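Carnport Office: Furnishing the First Floor

Photo gallery

The Carnport office of Stisthorpe Workplace Services opened its first floor to staff in March, following the transfer of furniture and records from the former premises at Skirkonora. The move covered 978 items in all, from desks and seating to archive boxes and kitchen equipment. 

Seating was the largest single part of the order. The office took delivery of 200 task chairs, all in black, with a mesh back, a separate headrest and a five-spoke base on casters. The same chair is used throughout the building so that parts can be exchanged between floors.

The store and reception area, with a task chair, a quilted stool and the wood-fronted cabinet

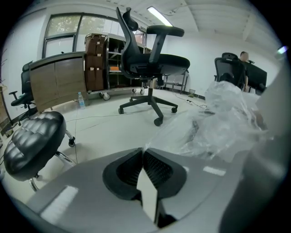 Chairs were issued to teams in batches of 35, beginning with the staff who answer telephone enquiries. Each member of staff was asked to set the height of the seat and the position of the headrest before the first full day of work, and to report any fault to the facilities desk by 4 p.m. Guidance on adjustment is kept in the staff handbook under Display Screen Equipment.

Boxes were labelled at Skirkonora before they left the building. The label gives the team, the floor and the order in which the box should be opened. Teams were asked to leave closed any box that did not carry their own label – several departments share a store, and the contents are listed by shelf. Packing material was collected at the end of each working day. Clear wrap and cardboard were kept apart, as the two are taken away under separate arrangements.

The window side of the first floor, with the exposed brick wall, a coat rack and storage along the walls 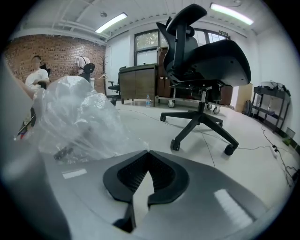

The layout of the floor follows the plan drawn up by Bhat Interiors. Low storage is placed against the walls to leave a clear route to the exit, and taller pieces are kept on wheels so that they can be moved for cleaning. The brickwork was retained at the request of the landlord and has been left unpainted. No fixings may be made into it; notices and shelving should be attached to the white walls only, with the agreement of the facilities desk.

The first floor now provides 2,000 square metres of working space, including the store. Furniture that was not required at Carnport has been offered to the other Stisthorpe offices, and a list of the remaining pieces can be obtained from the facilities desk on request. Items may be reserved for up to one month.

Further photographs will be added to this page when the meeting rooms on the second floor have been furnished.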